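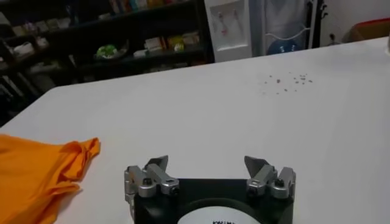 When does the Botimley Pool open again? The gates open at 6 am on the first morning of November, and entry is free for the whole of that month.

MEDIA RELEASE
For immediate use

BOTIMLEY POOL BACK IN THE WATER FOR SUMMER

Botimley's outdoor pool will welcome swimmers again this November after two summers behind fencing, with a rebuilt main pool, a new toddlers' pool and the old entrance hall restored to the colours it wore when the place first opened in 1938.

The town has missed it enormously. Generations of Botimley kids learnt to float on their backs in the shallow end, and plenty of them went on to do their bronze medallion in the deep end, eat hot chips on the hill and get sunburnt at the school carnival. We're thrilled that all of it (except, we hope, the sunburn) can start up again.

The main pool is still 50 metres long and still has eight lanes. Its shell had been leaking at the joints for years, and the original plan was to patch it for a third time. Once the water was out, our engineers at Rukberg recommended a new lining across the full floor and walls, along with new pipework from the pool to the plant room. The work took an extra winter. Swimmers will notice the difference most at the southern end, where the return jets used to push everybody in lane one gently into the rope.

The water will be heated for the first time, to 27 degrees, from opening day until the end of April. That stretches the season by seven weeks compared with the old timetable, and it makes the early lap session a much friendlier proposition in spring. Covers go on every evening at close to hold the warmth in.

A ramp now runs into the main pool along the eastern side, with a handrail on both sides and a gentle slope all the way down. Two water wheelchairs can be borrowed from the kiosk at no charge. The change rooms have been laid out again with family rooms and an adult change facility with a hoist, and there are proper hot showers – a request that came up in nearly every survey response we read. We received 1579 of those, many of them handwritten and some running to several pages, and they shaped the design from the first sketch.

THE ENTRANCE HALL

Anyone who remembers the hall as beige is in for a treat. Paint scrapes showed a pale green underneath, with a deep cream above the picture rail and a thin band of navy between the two. All three colours are back. The turnstile has been cleaned and oiled and will stay on display beside the new step-free entry, and the ticket window has its original brass tray again after a long stay in a storeroom at the showground.

The tiled frieze above the doors was the trickiest job in the building. Ziletti, the tile workshop from down the highway in Wogan, took it down piece by piece, cleaned it and put it back on a sound backing. Of the tiles in the frieze, 265 were too badly cracked to go back up, and the workshop made replacements to match the glaze, including the speckle in the blue. The originals that couldn't be saved have been kept and will be set into a bench near the kiosk.

"We've had people stopping at the fence all year to ask how the frieze was going," a spokesperson for the Botimley Pool project said. "It's the first thing you see when you walk up with your towel, and it looks magnificent. We can't wait for everyone to come in and get wet."

OUTSIDE THE WATER

The big peppercorn trees on the hill have all been kept. The lawn beneath them has been levelled in two spots where water used to sit, and 2357 square metres of new turf has been laid around the main pool and down to the back fence. It will need a little care in its first few weeks, so please keep shade tents to the marked area near the barbecues until the signs come down in December.

The toddlers' pool has moved closer to the kiosk and sits under a fixed shade sail. It's fenced separately, with a low seat running around three sides so grown-ups can keep their feet in. The diving board has not been replaced. We know this will disappoint a few people! The deep end is 2.8 metres, short of what the current guidelines call for, and making it deeper would have meant starting the whole pool again.

The kiosk will open from 7 am with coffee and toast, then hot food from 11 am. Yes, there will be chips.

OPENING HOURS AND ENTRY

From November to March the pool is open daily from 6 am to 7 pm. In April it closes at 6 pm. Lanes one to four are set aside for laps at all times, and the remaining lanes are open for general swimming outside of school bookings.

Entry is free throughout November. From December, a single swim is $6 for adults and $4 for children and concession card holders, and children under four swim free. Season passes from the last summer of the old pool will be honoured in full – bring the card, or just give your name at the window if it's long gone.

Learn-to-swim classes begin in the second week of November, with enrolments open now at the Botimley library front desk and at the pool office. Squad training, aqua aerobics and the evening water polo competition return in December. Schools wanting to book a carnival should get in touch early, as February is filling fast.

Parking is available off the lane behind the pool, with four accessible spaces beside the entry. The Wogan bus stops at the front gate, and new bike racks are just inside the fence.

Media are welcome to tour the site in the last week of October by arrangement with the pool office.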